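The Ullham Bus

Yaneth had the key in her sock. Stupid place. Every step it dug in and every step she thought, good, still there.
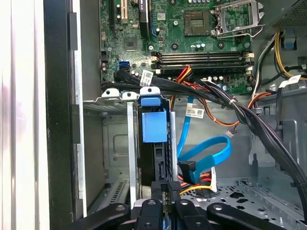 The bus to Ullham left at ten past or it didn't leave. Depended on the driver. Depended on the rain. She had one bag, the green one with the bad zipper, and a sandwich Ivone had pushed on her at the door.

"Eat it before Kalach," Ivone said. "After Kalach the road's all curves."

"I know the road."

"You knew it ten years ago."

Fair. She took the sandwich.

Station was half shut. One window lit. A man asleep on the bench with his shoes lined up under him, very neat, toes to the wall. She bought the ticket, put the change in her coat without looking at it. Seat 27, the girl said. As if anybody sat in their seats.

The letter was in the bag. She didn't need to read it again. She read it again.

Iolanda Medeiros passed on the 13 March 2023 after a short illness. The house at 330 Bragança Road is to be cleared by the end of April. Please contact this office. Signed Arlindo Rangel, who had sat behind her in sixth grade and eaten paste. A lawyer now. Well, somebody had to.

Short illness. Iolanda would of hated that. She never did anything short. A phone call to Iolanda was an hour, you sat down for it, you got a drink first. And then the last one, which was four minutes, and Yaneth had been the one to hang up.

Bus came. Wet dog smell, heater on full. She sat up front, not in 27.

Dark fields. A gas station. More fields. A woman got on at the crossroads with a cake box on her lap and held it the whole way like it was asleep.

"Going far?" the woman said.

"Ullham."

"Family?"

Yaneth looked out the window. Her own face, and behind it some trees going by.

"My aunt," she said. Not true. Landlady, first. Then the person who taught her to drive, in the brown car with no second gear. Then the person who lent her the money. There wasn't a word for all of it so, aunt.

"That's nice," said the woman. "I'm Anjana. Anjana Barua. I'm going to my son's, he's thirty, he doesn't know I'm coming."

"Does he like cake?"

"No." She thought about it. "His wife does."

The curves started. Ivone was right, damn her. The sandwich stayed in its paper and Yaneth shut her eyes and held on to the rail and thought about the money. 647. She'd never forgotten the number, had written it on the first page of every new address book, and at some point she had it, had it easily, had it ten times over, and still didn't send it. You wait a month and it's late. You wait a year and it's something else. You can't just put it in an envelope then. You'd have to write a letter too and what would the letter say.

It was in the bag now. In an envelope. No letter.

Kalach, five minutes, people smoking in the rain. Then on again, and she must of slept, the cake woman was gone and the seat had crumbs on it, a square of cake on a napkin, pink icing. She ate it. It was terrible cake. She ate all of it.

Ullham at two in the morning. The driver said watch the step and she didn't and went down on one knee in a puddle. Fine. Walked. Past the school, past the Vorkora plant with its one yellow light, up the hill that used to be longer.

330. The gate had been painted. Who painted it? Blue, and not well, drips all down the post, and low down where she could only just reach it sitting on the little stool, you could see where she'd given up and gone in for her tea. Yaneth could see it like she'd been there. She hadn't been there.

She sat on the step and took her shoe off. Then the sock. The key had left a red mark, teeth and all.

It went in. It stuck, the way it always stuck, lift and push, lift and push, Iolanda yelling from the kitchen, with your shoulder, girl, you won't break it.

She put her shoulder to it.

The hall light was on.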